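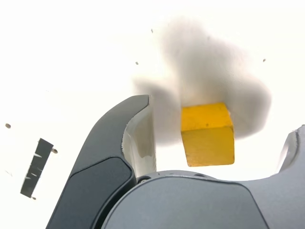 How to Find Out Whether a Robot Can Do Your Chores Yet

Short answer: it can do one of them, slowly, if you stand next to it. For the long answer you need a kitchen timer, a pad of paper and a free weekend, and the steps are set out on this page in the order I wish I had done them.

I run the small-parts bench at Ludelgate, where we pack wooden toys, and I have been promised a robot helper for as long as I've had a bad back. Last May I got to test one properly. I have since tried the same test on chores at home, with worse results and more broken crockery.

What you need

A gripper arm you are allowed to use
One small wooden block
A shallow tray
A dish towel
A mug you don't love
Paper and pencil

Step 1. Start with a block

Everyone wants to begin with the laundry. Resist. A small wooden cube is the kindest thing you can hand a machine. It has flat sides, it doesn't sag, and it looks much the same whichever way up it lands. A yellow one is good because it stands out against gray fingers and a pale background, and you'll be squinting at it a lot.

If the arm can't manage the block, you can skip the rest of this page and go do the dishes.

Step 2. Look at the fingers before you look at the brochure

The part that touches your stuff matters more than anything in the sales video. Check the inside faces, where the fingers meet the object. Worn pads can change how well a gripper holds on, so if you see scuffs or small chips along the edge, write that down before you start. Otherwise you will spend an afternoon blaming the software.

Also check how far the fingers open. Measure your mug. Compare the two numbers. I skipped this and felt foolish by lunch.

Step 3. Run the block test

Put the block in the tray. Have the arm pick it up, move it to the other side and set it down. Do it again, and keep a tally with three columns:

Did it
Did it, but I held my breath
Did not

Do at least 39 tries. Ten is too few, and somewhere past twenty you stop rooting for it and start keeping a fair score. Don't nudge the block into a nicer position between tries. You will want to. A child's bedroom floor won't do you that favor.

Step 4. Time it, then time yourself

Use the same block, same tray, same number of tries. When I did this, the arm took 69 minutes for the full set, counting the two times I had to restart it. I finished mine before the tea had cooled. On the other hand, I wandered off halfway through to look for a cookie, and the arm has never once done that.

Write down the minutes you spent watching it, too. People leave those out. If a machine saves you an hour and you spend the hour standing beside it with your hand over the stop button, you've bought yourself a very expensive pet.

Step 5. Make it slightly worse

Change one thing at a time:

Turn the block so a corner faces the fingers
Put it up against the side of the tray
Add a second block touching the first
Turn off the overhead light

The tray wall is the one to watch. Fingers need somewhere to go, and a block tucked into a corner leaves them nowhere. Ours made a few hopeful attempts at it and then gripped the tray.

Step 6. Now try the towel

Lay the dish towel flat and ask for one fold. Then crumple it and ask again. The flat towel went all right on our bench. The crumpled one was picked up, held in the air and put back down crumpled, in a slightly different place. I've seen teenagers do the same, and they cost more to feed.

Step 7. The mug, last

Empty, room-temperature, over something soft. We had three survivors at Ludelgate. At home in Hillalby I did it over tile, and you can guess.

Reading your results

If the block column is nearly all "did it," the machine may be ready for sorting or packing identical hard things in one fixed spot. That's real work, and I was glad to hand some of it over. We ran 771 blocks through before I let the arm near a customer's order, and I'd do that part again.

If the towel went badly, laundry stays with you. So does making beds, emptying the dishwasher, and whatever is at the back of the refrigerator.

A note on demo videos

Before you buy anything, ask whether the clip was sped up, how many takes it needed, and who tidied the counter first. My neighbor came back from a trade show in Wirnerberg quite sure he'd seen a robot make Bellinis. I asked who peeled the peaches. He said he'd get back to me.

Repeat the test every year or so with the same block and the same tray, and keep the old tally sheets. Mine are in the drawer with the mug handles.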